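Teleoperation and Gripper Evaluation Technician (fixed term, 17 months)
Mumix, Keto site
Reference: Kozan 310
Posted: 12/19/23

Mumix develops and tests end effectors for light packaging and kitting. The Kozan programme compares two-finger grippers, wrist cameras and arm controllers on small consumer goods, and reports the results to the design team. We are recruiting one technician to run trials on the bimanual cells at our Keto site. The post is based in the laboratory throughout and reports to the test lead.

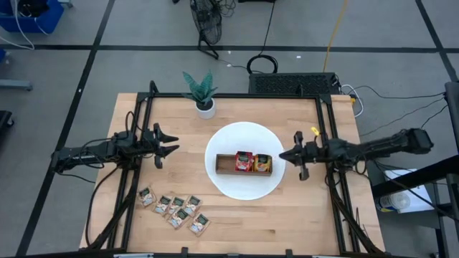

The technician will set up each trial, operate both arms by teleoperation, log the result and restore the starting layout for the next attempt. Current work covers picking flat packets from a bare tabletop and placing them upright in a divided tray. The arms face each other across the table, and part of the evaluation concerns which arm should take a packet and which should stay clear of the tray. Layouts such as the one with two packets standing in the tray and the others scattered near the left gripper are defined in the trial sheet and must be reproduced from it.

Main duties

Run comparative trials of finger shapes, tip materials and closing force settings.
Record each attempt as a success, a partial grasp, a drop or a collision, using the definitions in the protocol.
Calibrate wrist and fixed cameras at the start of each shift and after any change of fingers.
Check cable routing and strain relief on both arms before power is applied.
Export recordings to Visia, our internal trial database, and flag incomplete ones.
Write a short technical note at the end of each test block.

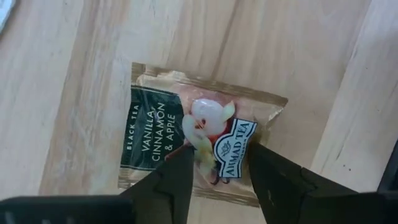 Does the technician choose which grippers are tested?
The test lead sets the comparison list for each block. The technician may propose additional finger designs in the written note, and these are reviewed before the next block begins.

Essential requirements

A technical qualification in mechatronics, electronics or a related subject, or equivalent working experience.
Practical experience with at least one robot arm, including safe stop and recovery procedures.
Ability to follow a written protocol and to report deviations from it.
Basic Python, sufficient to edit configuration files and run existing scripts.

Desirable

Experience of teleoperation, camera calibration or force-controlled grasping.
Familiarity with handling thin film packaging.

Terms

Full time, 33 hours per week. The probation period is 6 months. Interviews will be held at Keto in January and include a practical task on one of the cells. Training on the controllers is given after appointment.

To apply, send a CV and a covering letter of one page to the Mumix recruitment office, quoting the reference above.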